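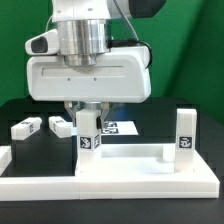

Home Reviews Saving Debt Kids & Money Search

Skirkby budget planner, quick review

Used this since September so here goes. Paper planner, spiral bound, one page per week plus a savings tracker in the back. Bought it to get our emergency fund off the ground again after the car repair ate it.

Good stuff first. The weekly pages are simple. Money in, bills, everything else. Takes me maybe a coffee to fill out. Paper is thick enough for gel pens, no bleed. The tracker has 100 little boxes and you pick what each one is worth – I went with 19 dollars a box, odd number I know, but it fit what was left after rent. Almost $200 in the first stretch and I didnt really feel it.
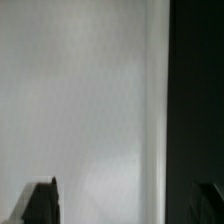
Now the gripes. No room for irregular bills. Car insurance, school fees, the dentist, all squeezed into one line at the bottom. I ended up taping in a sheet. Also the debt page assumes you have one card. Who has one card.

Compared to the Ornine app I had before: slower, but I stick with it. The app kept sorting groceries as "leisure" and I quit opening it. The Rey envelopes are cheaper if you mostly use cash, we dont anymore.

Covers are flimsy. Mine has a corner gone allready. Spiral is fine so far.

Would I buy again? Yes, if they fix the bills page. Four out of five. Will update when the tracker is full, target is $1825 with a bit of change left over for tires.

Jurkbridge Money Notes | Contact | Copyright | Back to top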